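Serving tray (confectionery)

A serving tray for confectionery is a shallow, flat-bottomed carrier used to present sweets, small cakes and similar items at the table or on a counter. It differs from a baking sheet in that it is not meant for the oven, and from a platter in that it usually has a continuous raised rim. The sweets are moved to and from the tray with a hand utensil, most often tongs, a small spatula or a flat server.

Form and dimensions

Most confectionery trays are rectangular, oval or round. The rectangular form is the most common in shops, as it fits shelves and display cases without wasted space. Corners are generally rounded. A sharp inside corner collects sugar and crumbs and is hard to clean with a cloth, while a rounded one can be wiped in a single pass.

Rim height is kept low. A high rim forces the utensil to approach at a steep angle and makes it difficult to slide a flat blade under a soft piece. Trays intended for carrying over a distance have a somewhat higher rim than those that stay on the counter.

Color

Pale and muted colors are preferred for general use. White shows spilled cocoa and syrup clearly, which helps with cleaning, but gives little contrast with powdered sugar or white icing. Light tints such as lavender, gray and pale green are a usual compromise. Dark trays are used mainly for light-colored sweets - nougat, meringue, coconut pieces - and show fingerprints readily. 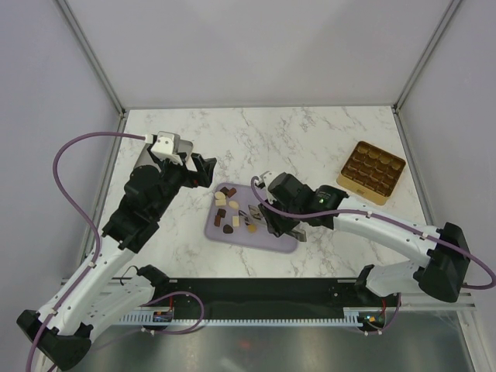
By Ziad Daher
Reviewed by Lorne Charbonneau
Last revised: May

A light lavender tray with rounded corners, set on a white marble-patterned surface, with a flat silver metal utensil resting among the sweets.

Utensils

Three groups of utensil are in regular use. Tongs grip a piece from both sides and suit firm items with a dry surface. Spatulas and flat servers lift from below and suit soft or sticky items, which tongs would mark. Picks and forks pierce the piece and are limited to items served for immediate eating.

Metal is the usual material for the working end. It can be made thin without bending and does not hold odors. The handle should be long enough for the grip to remain outside the rim while the tip is on the tray. When the utensil is left on the tray between servings, the handle is commonly placed across the rim so that it stays free of sugar.

Arrangement of sweets

Pieces are set in rows with a gap the width of the utensil, or in a loose group with the largest pieces toward the back. Rows are easier to serve from and to refill. Loose groups look fuller when the tray is partly used. Sticky pieces are placed on paper or in individual cups. Different kinds are kept apart where flavors may transfer, mint and anise in particular.

Trade sizes

There is no single standard. The Mirero 202 is a counter tray with a low rim, and the Mirero 461 is a deeper carrying tray that stacks in sets of 4. Durrani supplies both with matching flat servers. Flundix trays have a wider rim and do not nest with the Mirero pattern.

Care

Trays are washed by hand in warm water and dried before stacking. Hardened syrup is softened by soaking and should not be scraped with a metal edge, which scratches colored surfaces. Utensils are washed separately - the joint of a pair of tongs holds residue and needs a brush.

See also
Cake stand
Petit four
Sastero (tableware)
Sugar tongs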